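The Table from Lormont

1. The cup

Margarida Serrano had carried the table up the stairs herself, one step at a time, resting it against her knee on every landing and apologizing to it under her breath. It was a square thing with a honey-colored top, and it had come from her aunt's house in Lormont, where it had spent most of its life under a telephone. She had paid 25 dollars to have it brought as far as Lerkutdale in the back of a bread van, and she thought that was fair, and she still smelled rolls whenever she bent down close to the wood.

She set it on the beige carpet, stood back, and went to find something to put on it, for a table with nothing on it always looked to her like a person waiting at a station. By the time Benedita Mendes came across the hall in her slippers, there was a white paper cup on the left side and a few other small things that had no better home yet. 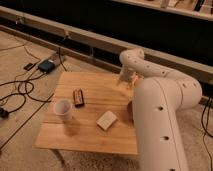
The table in its first week at Lerkutdale.

"You have 400 boxes in this apartment," said Benedita, who was fond of large numbers, "and you're drinking out of paper."

"The mugs are in one of them," said Margarida. "I know which one. It's at the bottom."

Benedita lowered herself to the carpet with a good deal of noise and leaned her back against the wall. She had lived in the building so long that she still called the grocery downstairs Seixas, after the family that had sold it years ago, and she had opinions on where everybody's furniture ought to go. The table should be by the window, she said. No, it should be nearer the stove, so you could reach. Then she ran her palm along the boards, slowly, the way you'd stroke a sleeping cat, and said that perhaps it was all right where it was.

They talked until the light went. Margarida told her about the telephone, and how her aunt used to sit with one finger in the cord and listen to people's troubles by the hour – her own sisters, the priest, a man from Drorniteo who had dialed wrong once in March and kept on calling because she'd been so nice about it.

"And what did she say to them all?" asked Benedita.

"Hardly a thing. She said 'Well, now,' and she moved things around on the table while she listened. A pencil, a thimble, anything that was there. She'd push them out to the corners and bring them back in again."

Without quite meaning to, Margarida had started doing it too.

After that Benedita came most afternoons, generally at four, and generally with something in her apron pocket. She brought a plastic cup left from a grandchild's party, a pale pink one you could nearly see through, and declared it an improvement on paper, although they went back and forth between the two and never did settle it.

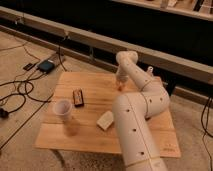 2. The bowl

It rained for most of the next month, and the boxes went down slowly. Margarida found the mugs, and to her own surprise she left them in the kitchen. She found the curtains, which were too short, and 191 postcards tied up with kitchen string, every one of them addressed to her aunt, and she carried these over to the table and sat down on the carpet with her legs folded under her, and was still sitting there when her feet had gone to sleep.

"Read me one," said Benedita from the doorway.

So she read her one, and then another. The man from Drorniteo had written too, it seemed, for years, in a very small hand, mainly about his tomatoes. Benedita wanted to hear all of his. She went home in the middle of it and came back with a deep purple bowl held against her stomach in both hands, and she put it down on the right side of the wood and said it was a loan, and that she had never liked it, and that it was not to go in the dishwasher.
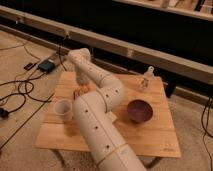
"I haven't got a dishwasher," said Margarida.

"Well, for when you do," said Benedita, and she got herself down onto the floor again, a little easier than the last time, and pulled the cushion in behind her. "Go on, then. Did he ever get rid of the snails?"

Margarida turned the card to the lamp – the ink had faded on that one – and found her place.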